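Getting Back Into Puzzles After a Long Break

I stopped doing puzzles of any kind when I moved to Nandlow. The boxes went into the hall closet behind the vacuum and stayed there for four years. In October I pulled them out because the internet was down for most of a weekend, and I have been at it most evenings.

I started with a 200 piece jigsaw of a harbor, which I figured would be easy. It took me two nights. The sky was fine but the water was all the same green, and I kept trying the same pieces in the same spots. I had forgotten you need decent light for this. The lamp over my kitchen table is too yellow and makes the greens and browns look alike, so I moved everything to the desk by the window.

After that I went back to crosswords. The paper I get has a hard one on Monday, which is the wrong way around from most papers, and I still can't finish it. I usually get the left side and then stall. I do them in pencil now.

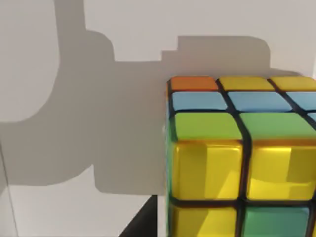 The thrift store in Bestgate has a shelf of used puzzles, and I go by there when I'm out that way for groceries. Most are a couple of dollars. The risk is missing pieces. Some people write "complete" on the lid with a marker, and so far that has been true every time but once -- a covered bridge with a hole in the roof. I kept it anyway.

I also tried sudoku again and it does nothing for me. I can do the medium ones, but I don't enjoy it while I'm doing it, so I gave the book away.

What I'd like next is a bigger jigsaw, but the desk won't hold one. I measured, and it's short by some 2 inches. A sheet of foam board on top might work. The hardware store was out last time I looked, so I'll check again this week.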